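Leltisau Community Workshop
Minutes of the Regular Members' Meeting
Monday, July 27, 2026, back room

Meeting opened with 18 members present. The chair ran through the agenda and one item was added at the end, on the window fan. Minutes of the April meeting were approved with one correction: the door code was changed before that meeting, and the old minutes had it the other way round.

1. Money

The balance in the general account stands at $1,170 after the electric bill. The deposit for the Flernska sale tables has been paid and is included in that. Two members still owe for the spring quarter. They have been written to and the matter was left there.

A member asked whether the coffee money goes into the general account. It does not. It stays in the tin and pays for coffee, filters and paper towels.

2. Tables and work surfaces

The long discussion of the evening. The white tabletops have been marked by glue and marker ink, mostly at the end near the sink. Rubbing alcohol takes off the marker. It does not take off the glue, and one person who tried a scraper left a scratch.

Agreed that anyone gluing or painting puts down cardboard first. Cardboard is kept flat behind the door. When the stack gets low, tell whoever is opening up that week - do not cut up the good boxes on the shelf, those are for the sale.

There was a proposal to buy a roll of vinyl to cover all the tables. Price from Thongsuk Supply was $99 for the roll, without delivery. Some members felt it would curl at the corners and have to be taped, and tape leaves its own mess. Others said a covered table would still be easier to keep clean than a bare one. Voted to wait until after the sale and look at the price again.

3. Checkerboard mat

The black-and-white checkerboard mat was raised by several people. The main points were where it is kept and who may put things on it.

It was agreed that the mat stays out flat on its table and is not to be folded. The last time it was put away folded it took weeks under books to lie down again. If the table is needed for something else, roll the mat with the pattern facing out and stand it in the corner by the coat hooks.

No cups on the mat. No cutting on it either, even with a ruler. Dust it with a dry cloth, and for anything sticky use a cloth with plain water and let it dry before putting tools down.
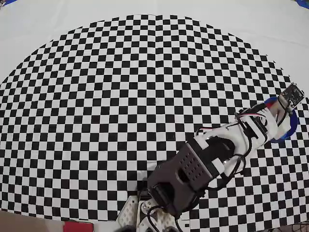
A second mat was asked for, so that two groups can work on the same evening. Cililik Print has offered to make one in the same pattern for $30 if we supply the file. A member said the squares should be measured first with a steel rule, corner to corner, to be sure the new one matches. This will be done before the order goes in. Approved, with the money to come from the general account.

There was some talk of a plain gray mat instead, which would show less dirt. Not taken up.

4. Putting things away

Small screws are still turning up on the floor. There are now two lidded tubs on the shelf, one for screws and one for washers and nuts. Please do not mix them. Anything swept up goes in the jar marked "mixed" and will be sorted when someone has the patience.

Leftover wire longer than a hand goes back on the hook. Shorter pieces go in the scrap bin, which is emptied on the last meeting night of the month.

5. Flernska sale

We have two tables, the same as last year, but nearer the entrance. Set-up is from eight in the morning. Boxes should be packed and labeled the evening before, heavy items at the bottom. Prices go on stickers, not written on the goods. Three members have a car with room for boxes, and one more would help.

6. Window fan

The fan rattles on the high setting. It will be taken down and the screws tightened. If it still rattles we will run it on low until the fall.

Next meeting as usual, same room, seven o'clock. Please bring back any borrowed clamps.

Meeting closed at 8:50.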